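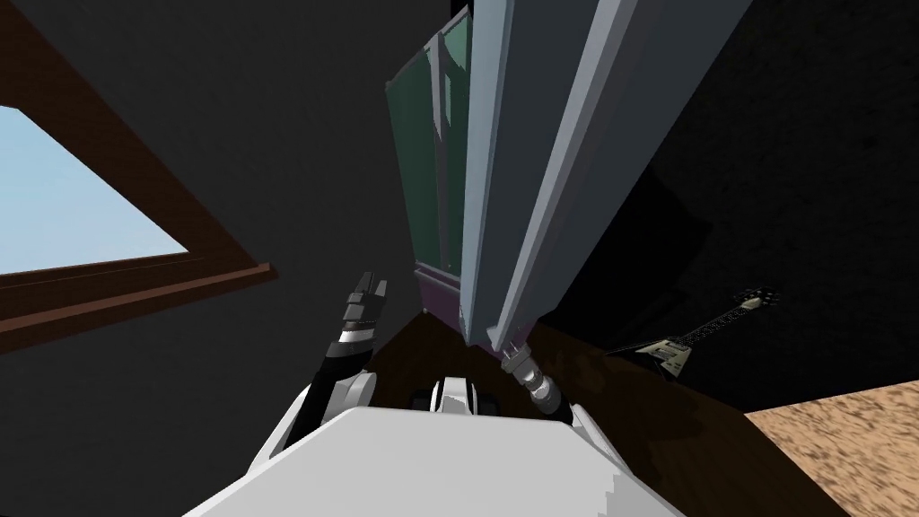 Home Forums Reviews Classifieds Search Log in

Saltano household sim pack – worth the licence?

tgolob
Bought the Saltano pack in June for two-arm work. $890 for a single seat, 152 rooms, doors and cabinets with working hinges. I'm running it with the robot's own head view, same as the grab I posted. Rooms load fine and the clutter is decent, down to a V-shaped guitar against the wall. My gripe is contact on tall panels. The right wrist will sit against the edge and the solver lets it creep. Anyone else?
Todor

lisimard_user
Same creep here. Drop the timestep and raise the friction on the panel. The defaults are set for speed. I still went back to Lisimard for cabinet work.

dritas
I disagree that it's the defaults. We tested 25 of the rooms at our shop and the creep only showed up where the collision mesh was coarser than the visual one. Turn on the collision overlay and look at the panel edges. The glass doors were the worst for us.

lisimard_user
Could be both. A smaller timestep fixed mine and I never touched the meshes.

dritas
It'll hide it until you push harder. Ask support for the fine meshes – they sent ours in two days.

pmk_84
$890 is steep for something you have to patch yourself. Karagiannis sells rooms one at a time and you can skip the ones you don't need. Fewer hinged parts, though.

tgolob
Overlay says Drita is right about the meshes, at least in this room. The collision edge is well inside the grey-blue panel near the bottom. I've written to support. Still think the lighting and the colour of the materials are good for the money.

pmk_84
Does the licence cover a second machine?

tgolob
No. One seat, one machine.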